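April 1, 2025
Sihan Tang

Household Skills, Unit 2: Folding on a bed

Last week we folded at a table. Most people at home don't have a clear table, so this session moves to the bed. Please read these notes before the practical.

Choosing the surface

A made bed is wide, but it is soft. Pull the bedspread tight first, as any ridge underneath will push up into the cloth and throw the fold off line. Quilted covers are a mixed case. The stitching grips the fabric a little, so it slides less, but thin cotton will pick up the pattern if you press down hard.

If the cover has diagonal stitching, don't line your edges up with it. Use the side of the mattress as your straight line.

Dark cloth is harder than light. Seams and hems are difficult to see, and black on black hides a twisted sleeve very well. Lay it on a pale cover if you have one, and open the curtains or put the main light on.

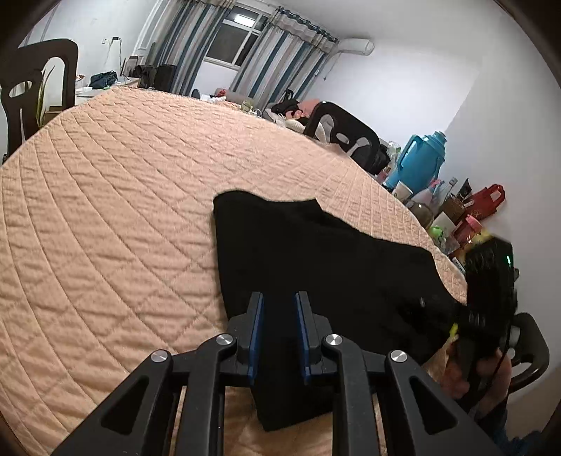
Jiahui Luo asked whether it wouldn't be simpler to fold dark things in the air, against the chest, and leave the bed out of it. For towels and pillowcases, yes. For anything with sleeves or an uneven edge, lay it down. You need to see the whole outline before the first fold.

Order of work

1. Move cushions, jackets and pillows to the far side.
2. Spread the cloth with the longest edge towards you.
3. Find the two corners of that edge and smooth outwards from the middle.
4. Lift a small pinch only. A big handful drags the rest along with it.
5. Fold in half, stop, and flatten before folding again.

Stand where you can reach the middle without kneeling on the bed — your weight tips the mattress and everything slides to your knee. Chairs should be pushed back far enough to let you walk round the corner.

For the practical

Bring one dark item and one light one, both clean. Bohdana Stetsiuk will take the second group in room 631. The written task on storing folded clothes is due in May.

Questions about this handout: Sihan Tang, room 631 | Back to top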